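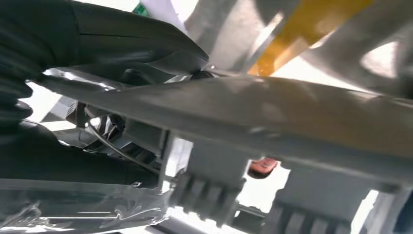

Can a machine clear a kitchen table yet?

Under fixed conditions it can, at a cost in time that few households would accept. With known crockery, even lighting and nothing stacked, current arms finish most attempts. Change the crockery and the rate falls sharply.

Handout 2. Chores as a test of manipulation
Y. Derese, Lidham evening course
Last updated: Aug 13, 2019

The Demissie trials used 100 table layouts. An attempt counted as complete when every item had reached the rack unbroken. The arm completed 60. Mean time per table was 197 seconds; a person needs well under a minute.

Failures fell into two groups. In the first, the grasp was planned on a wrong outline, mostly with glass and clear plastic. In the second, the outline was right but the item slipped or turned while being lifted. Ridged pads help with the second group and do nothing for the first.

Shop-floor work is easier on paper. Parts arrive in known sizes and the bench can be built to suit the machine. The Barnov packing line still keeps a person at the bagging station, as soft packs do not hold their shape – see the April notes.

For next week: choose one chore, list its grasps in order, and mark any that need two hands.

Comments

Cakero: Is the 197 seconds with or without the failed attempts?

Yabsira Derese: Completed tables only. I will add that to the text.

pm_lidham: The link to the April notes goes to the wrong handout.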